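Transit strike vote in Pranberg - who is paying for this?

Started by kushnir_road

kushnir_road wrote:
The city council in Pranberg passed the pension change last night and the drivers' union has called a strike vote for June. Under the new rule anybody hired after this summer has to work to age 60 before drawing a full pension. The drivers I know are angry, and so are the people at the water department, who are in the same fund.

I ride the 48 to work every day. If they walk out I have no other way in besides a taxi. I still think they have a case. The city skipped payments into that fund for years and now it wants new hires to make up the gap. What are other people hearing?

Ginette Gilbert wrote:
I was at the meeting until it closed. There was a line down the stairs for public comment and they cut each speaker to two minutes. The vote came after eleven at night, when most of the crowd had gone home to bed. I don't think that was an accident.

The part that bothers me is that current drivers keep their terms. It splits the workforce. You will have two people on the same route doing the same job with different pensions, and the newer one will be paying in just as much.

plesen_pete wrote:
I'll be the unpopular one. I work in a private shop and I have no pension at all. What I have is whatever I put away myself. My property tax went up again this year and part of that goes to this fund. Sixty is not old. My father worked until he was 68 and he was on his feet all day.

If the union strikes over this they will lose a lot of people who would otherwise be on their side.

kushnir_road wrote:
Your father should have had a better deal too. I don't see how taking it away from drivers helps him.

plesen_pete wrote:
It helps whoever is paying the tax bill. Somebody has to.

Lev Lysenko wrote:
Retired driver here, Kushnir depot. A few facts, because the paper got some of them wrong.

The fund was set up in 1969. The deal then was lower wages in exchange for a pension, and every contract after that was bargained with the pension counted as part of the pay. We gave up raises for it more than once. When the city says the pension is generous, it leaves that out.

Second, the age. Driving a bus in winter with a full load is not a desk job. I had my back done at 57. The men I trained with mostly did not make it to 60 behind the wheel. They went out on disability, and that costs money as well.

Third, the strike vote is only a vote. It needs a majority of the members, and then there are ten days of notice before anybody walks. Nothing is going to stop running tomorrow.

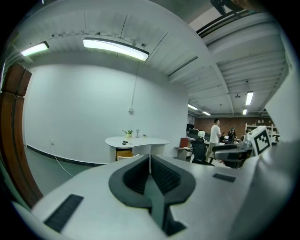
Malathi Rodrigues: The ten days is right, but it only covers the drivers. The mechanics have a separate contract and I don't think they have any notice rule. If they go first the buses stay in the garage whatever the drivers decide.

Lev Lysenko wrote:
Correct, I should have said that. The mechanics signed their last one on their own. I would be surprised if they moved before the drivers did, but they could.

plesen_pete wrote:
So the answer to my question is that we could lose the buses with no warning. Great.

Ginette Gilbert wrote:
You didn't ask a question.

bornar_line wrote:
Has anyone seen what Bornar did? They had the same hole in their fund a few years ago. They kept the retirement age where it was and raised the contribution on both sides, a little each year. No strike. My sister-in-law drives there and she grumbled about the smaller check, but she voted for it.

plesen_pete wrote:
"Both sides" means me again.

bornar_line wrote:
It means the city and the workers. Yes, the city's part is tax money. So is the cost of a strike.

Petro Pylypenko wrote:
The Bornar plan was brought up in Pranberg in the spring and the council would not put it on the agenda. I asked my council member why and got a form letter about fiscal responsibility. I will ask again. If enough people do, they might at least have to talk about it before the vote.

kushnir_road wrote:
Which office did you write to? I'd like to send one too.

Petro Pylypenko wrote:
The clerk's office, second floor of city hall. Paper letters get logged. I don't know what happens to the emails.

Lev Lysenko wrote:
The union hall is open to the public the evening before the vote, from 7 p.m. Pete, you should come. You won't agree with much of it but they will let you speak, and for longer than two minutes.

plesen_pete wrote:
I might. Is there parking?

Lev Lysenko wrote:
Behind the building. Or take the 48.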